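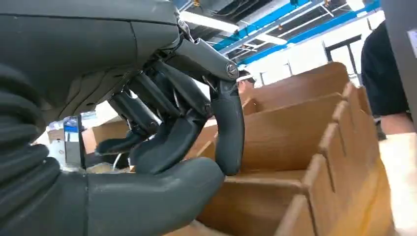

Re: Cardboard, cables and the back table

From: Ladan Shahbazi
To: workshop-list
Date: Mar 24, 2011

On the subject of the back table, someone wrote:

> Can we please just throw out all the cardboard? I went to pack
> the Movska order last night and had to move a heap of flattened
> boxes to find the tape. There was also a box with 3344 written
> on the side, and I have no idea if that's a part number, a
> locker or somebody's PIN. And whose cables are those?

No, we can't throw out all the cardboard. I said the same thing in December and was overruled by people who then came to me in January asking for a box.

What I'd like to do is throw out the bad cardboard. Bad means crushed corners, wet at any point in its life, or so covered in old labels that the carrier will pick an address at random. Plurnach got a parcel of ours last year by exactly that method and were very nice about it.

Good cardboard gets cut down to fit the shelf and stands on edge, big pieces at the back. If it doesn't fit the shelf it's too big for anything we ship.

3344 is the Kazemi job. It stays until they collect, and they've told me the 11th, so I'm planning on the 20th.

As for the cables: one thin white one is mine and I'd like it back on the hook. The rest came out of the Somine returns, and I've tested three. Two work. The third works if you hold it at an angle and think kind thoughts, so I cut the end off it before anybody could put it back in the drawer.

Small electronics should not be packed standing up next to something heavier, whatever the last person told you. Lay them flat, wrap them, cardboard on both sides, and then shake the box. If you hear it, open it up and start over. I know the tape is expensive.

I'll be in from 3 to do the shelf. Anything on the floor when I get there I'm treating as a donation to the recycling.

Oh, and the tape is in the tape drawer. It has been there since we labeled it.

Ladan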